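Small pitchers, big welcome: Desmet Street tables are back in use

Thu 17 February

The worktables in the front room at Zenovham are open again, and what a difference a bit of sanding makes. Anyone who came in for the Saturday mending hours last fall will remember the old tops, gray with glue and so sticky near the windows that a sheet of paper would stay put all by itself. They've been taken back to pale, warm wood, the corners have been eased, and the whole room seems to have gained an extra window.

The work took 19 days, which was longer than planned, mostly on account of the second coat of oil refusing to cure in the cold. Elmarie Botha ran the sanding crew and says the worst patch was under the old laminator, where somebody had spilled red ink years ago and then put the laminator back on top of it. There is still a faint pink cloud there if you know where to look. She'd like everyone to stop looking.

The round holes for cords have stayed in the tops. There was talk of plugging them when the tables were stripped, but the sewing group asked for them to be left alone, and they were right – power strips can live underneath now and there's nothing to trip over on the way to the sink.

With the tables has come a shelf of new tableware, and this is the part we've been dying to write about. The old mugs and the cracked jug went out with the recycling in September, and since then people have been bringing their own or drinking out of the measuring cups. Cestora, the kitchenware shop two doors down, was clearing its back room in January and let us have 80 pieces for the price of moving them. Plates, bowls, saucers, a stack of shallow dishes that will be perfect for beads and buttons, and a whole family of little white pitchers, the kind with a short spout that you can hold in the palm of your hand.

The pitchers have been snapped up for everything. The Tuesday watercolor class fills them with rinse water. The seed swap has used them for topping up trays without flooding anything. At the tea table they hold milk, as you'd expect, and they pour so much better than the old jug that the tea table has given up its dishcloth. If you've ever tried to get a dribble of glaze water exactly where you want it, come and borrow one!

A few house rules go with all this. Pitchers used for paint live on the bottom shelf and don't go back to the tea table, ever. Bottles of anything that isn't food or drink need their caps on and their labels facing out, so the next person can tell what they've picked up. Wipe the wood with a damp cloth and dry it straight after. Hot pans go on the trivets, which Allari Woodworks cut for us from the offcuts of the old bench (thank you, they're lovely, and they smell wonderful).

We're still short of two things. One is lids, any size, for the bowls. The other is a draining rack wide enough for the big plates, which at the moment are leaning against the faucet in a way that makes everybody nervous. If you have either one sitting in a garage, drop it off at the front desk any afternoon. The desk closes at 8 on class nights and the bell works again.

The sign-up sheet for the tables is on the corkboard, with the morning slots filling fastest. Evenings are wide open, and the light over the long table is very good now that the new bulbs are in.

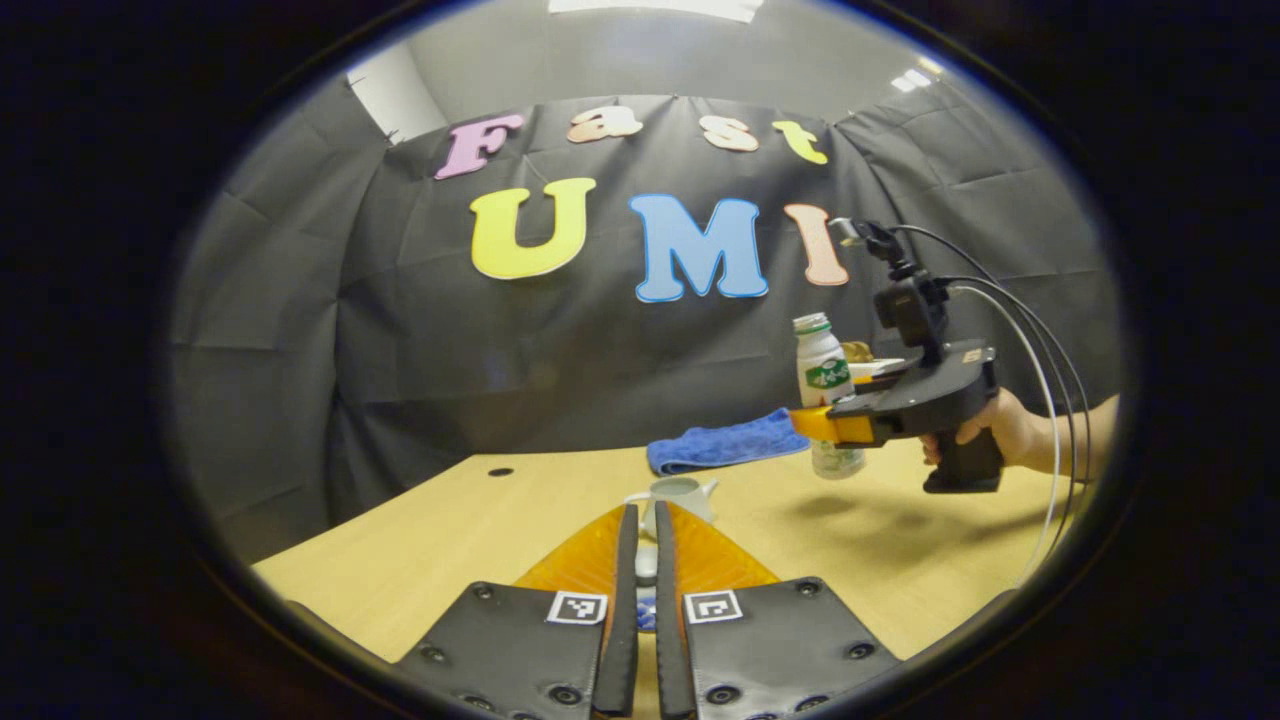 Chantelle Shabalala wrote in after the first open evening to say that she was delighted with the tables but would like to put in a word for the old brown jug. It held enough for the whole quilting circle, she said, and with the small pitchers somebody is up and down to the fridge all night. She also wondered if one of them could be kept for oat milk and marked on the bottom, so that it doesn't get mixed up with the others.

Both fair points. A dab of enamel paint on the base should sort out the oat milk, and we've asked Cestora to keep an eye out for a larger jug in the same white – brown would be fine too, if anyone has one they can part with. The quilters have been promised first use of it.

There's one more round of work to come. The two folding tables by the coat hooks didn't get done with the rest and will go out for sanding once the weather warms up. Until then they're fine for coats, casseroles and leaflets, but please keep paint off them, as the bare patches drink it right in. Dust masks and sanding blocks are provided, and Elmarie is taking names.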